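Illustrator/in und Pinselbauer/in (m/w/d) für digitale Malwerkzeuge gesucht
Teilzeit oder Vollzeit, Arnitz oder von zu Hause

Wer schon einmal einen halben Abend damit verbracht hat, an der Kantenschärfe eines einzigen Aquarellpinsels zu drehen, bis das Pigment am Rand endlich so stehen bleibt wie auf echtem Büttenpapier, der ist uns vermutlich von Herzen sympathisch. Genau solche Menschen suchen wir nämlich, und zwar möglichst bald, denn unsere Liste mit Wünschen aus der Kundschaft wird länger und länger, und wir möchten sie gern mit jemandem abarbeiten, der daran Freude hat.

Wir sind Flullow, ein kleines Atelier für digitale Pinsel, Papierstrukturen und Farbverläufe. Angefangen haben wir mit einem Satz Kohlestifte, den wir eigentlich nur für den eigenen Gebrauch gebaut und dann in einem Forum verschenkt hatten. Heute umfasst unsere Sammlung 942 Pinsel in mehreren Paketen, dazu Texturen, Musterkacheln und eine Reihe von Anleitungen, die erfreulich oft gelesen und manchmal auch recht streng kommentiert werden (worüber wir uns meistens freuen, mit ein wenig Abstand jedenfalls immer). Unser bekanntestes Paket heißt Brarkard und dreht sich ganz um Tusche und trockene Borsten. Gerade arbeiten wir am Nachfolger, und dafür brauchen wir Verstärkung.

Was bei uns auf dich wartet

Im Mittelpunkt steht das Bauen von Pinseln. Du entwickelst Spitzen, legst Streuung, Druckkurve und Struktur fest, probierst, verwirfst, probierst wieder. Manche unserer Pinsel entstehen vollständig am Rechner, andere aus eingescannten Abdrücken von Schwämmen, Farnblättern oder altem Leinen. Wir haben einen Schrank voll solcher Fundstücke und sind dankbar für jeden, der ihn mit uns weiter füllt und gelegentlich auch einmal ordnet.

Dazu kommen Beispielbilder. Zu jedem Paket malen wir eine Handvoll Illustrationen, die zeigen, was mit den Werkzeugen möglich ist - Landschaften, Stillleben, Buchstaben, auch mal ein Tier. Du darfst dabei gern deinen eigenen Stil mitbringen, wir haben keinen Hausstil und wollen auch keinen.

Und schließlich die Anleitungen: kurze, freundliche Texte mit Bildschirmfotos, Schritt für Schritt, so geschrieben, dass auch jemand mitkommt, der zum ersten Mal eine Ebenenmaske anlegt. Ungefähr ein Tag in der Woche geht dafür drauf, einschließlich der Antworten auf Fragen unter den Beiträgen. Das klingt nach Pflicht, ist aber für viele von uns der schönste Teil, weil man dort sieht, was die Leute mit den Pinseln anstellen: Hochzeitseinladungen, Schulhefte, ein ganzes Kartenspiel war auch schon dabei.

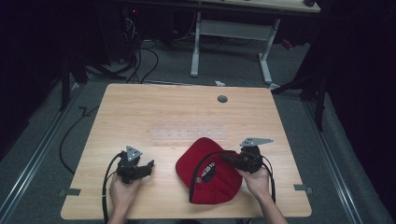
Beidhändig am Holztisch

Was du mitbringen solltest

Du zeichnest und malst digital, und das sicher genug, um anderen etwas zeigen zu können. Mit mindestens einem der gängigen Malprogramme bist du so vertraut, dass du die Pinseleinstellungen auch ohne langes Suchen findest. Ein zweites Programm ist schön, aber kein Muss. Du schreibst gern und gut auf Deutsch, und dein Englisch reicht, um eine Anleitung zu übersetzen, ohne dass jemand darüber stolpert. Eine Ausbildung in Grafik oder Illustration freut uns, ein gutes Portfolio freut uns ebenso sehr. Im Team sind gelernte Mediengestalterinnen, ein ehemaliger Buchbinder und mehrere Menschen, die sich alles selbst beigebracht haben, und es geht sehr gut miteinander.

Wichtig ist uns außerdem ein sorgfältiger Umgang mit fremdem Material. Wir verkaufen nur, was wir selbst gebaut, fotografiert oder gescannt haben, und dokumentieren zu jedem Pinsel, woher die Vorlage stammt. Das macht ein wenig Arbeit, und wir bitten dich, diese Arbeit nicht zu scheuen.

Was wir dir bieten

Eine unbefristete Stelle mit wahlweise 20, 30 oder 38 Stunden, die du dir weitgehend frei einteilst. Nur zwischen 10 und 12 Uhr sollten wir uns erreichen können, da schauen wir gemeinsam auf neue Entwürfe. Du bekommst ein Stifttablett deiner Wahl und jedes Jahr 700 Euro für Kurse, Bücher oder Papier, über die du niemandem lange Rechenschaft ablegen musst. Wer lieber vor Ort arbeitet, findet in Arnitz helle Räume im ehemaligen Kontorhaus Humphreys, mit großen Tischen, einer ordentlichen Teeküche und einem Innenhof, in dem man im August sehr gut zu Mittag isst. Bahn und Bus halten gleich um die Ecke, Fahrräder dürfen mit hinein.

Über das Gehalt sprechen wir offen schon im ersten Gespräch, und wer uns vorher danach fragt, bekommt die Spanne ohne Umschweife genannt.

So bewirbst du dich

Schick uns bitte ein paar Zeilen über dich, einen Lebenslauf (eine Seite genügt völlig) und fünf bis acht Arbeiten, gern auch etwas Unfertiges. Falls du schon eigene Pinsel gebaut hast, leg sie dazu, wir probieren wirklich alles aus. Ein Anschreiben im klassischen Sinne brauchst du nicht. Ein Foto von dir brauchen wir ebenfalls nicht.

Am einfachsten geht es über das Bewerbungsformular auf unserer Seite, Kennziffer 526. Größere Dateien kannst du dort bis 175 MB hochladen. Du hörst innerhalb von zwei Wochen von uns, in jedem Fall und auch dann, wenn es nicht passt. Nach einem ersten Gespräch laden wir dich zu einem bezahlten Probetag ein, an dem wir zusammen einen Pinsel bauen, vom leeren Dokument bis zum fertigen Strich.

Fragen vorab beantworten wir gern, schreib uns einfach über das Kontaktformular. Wir freuen uns auf deine Striche, Kleckse und Texturen!

Dein Team von Flullow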